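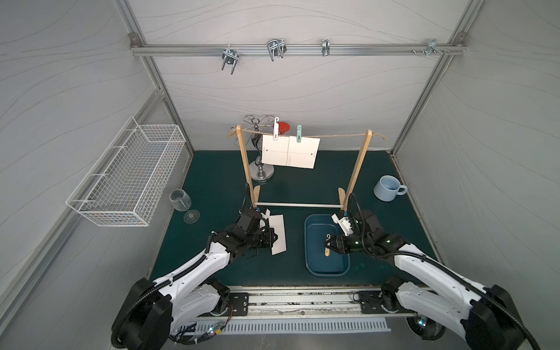

Can the Raptis beacon be left on the pavement in a live lane?

The housing is rated for occasional wheel contact at low speed, but the beacon is meant to sit on the shoulder or on the taper line, outside the wheel path.

Raptis Roadside Beacon, 4-Pack

The Raptis is a rechargeable LED warning beacon for marking collision scenes, disabled vehicles and short lane closures. It replaces burning flares where spilled fuel or dry grass makes an open flame unsafe. Grodar supplies it in a charging case that fits behind the seat of a standard pickup or in a patrol car trunk.

Each beacon switches on when lifted out of the case and can be turned off with the recessed button on the underside. Flash patterns are set on the first unit and copied to the others by radio – no pairing is needed if all units came from the same case. 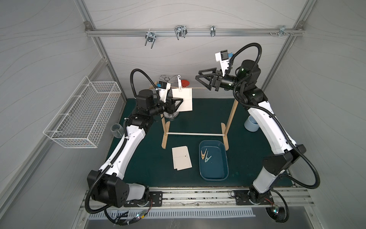
Specifications

Beacons per case: 4
Run time, slow flash: 23 hours
Run time, steady on: 13 hours
Radio range between units: 200 feet, line of sight
Colors: amber, red, or red and blue (agency orders only)
Base: rubber, weighted
Charging: 12-volt vehicle socket or wall adapter

Placement

Start with the beacon farthest from the scene and work back toward it, facing traffic the whole time. On a curve or just past a hill, the first unit goes ahead of the curve or crest, where drivers can see it before they see the vehicles. Spacing depends on the posted speed and should follow your agency's own traffic control plan.
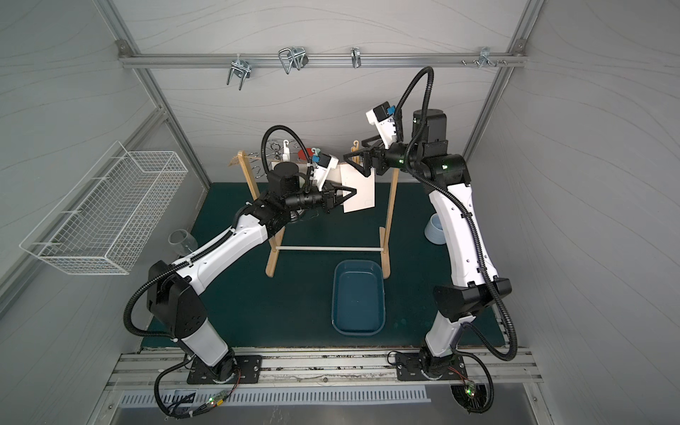
On wet or sloped pavement, set the flat side of the base downhill. The beacon will hold its position in normal traffic wind, but a large truck passing close at highway speed can shift it, so check the line again after the first few minutes.

Storage and charging

Return all units to the case with the lenses up. A green light shows a full charge. Cases stored over the winter should be topped up in December and once more before spring – a fully drained battery may not recover.
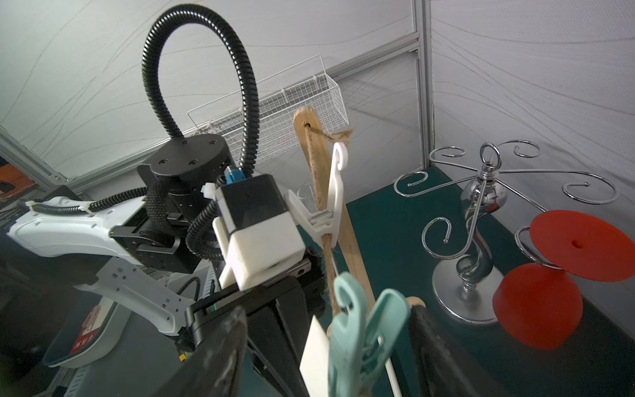

Cable conduit over the arm joint, with blue connector at the wrist module.

Replacement lenses, bases and wall adapters are sold separately. For agency pricing, contact Soledad Cervantes at the Grodar order desk.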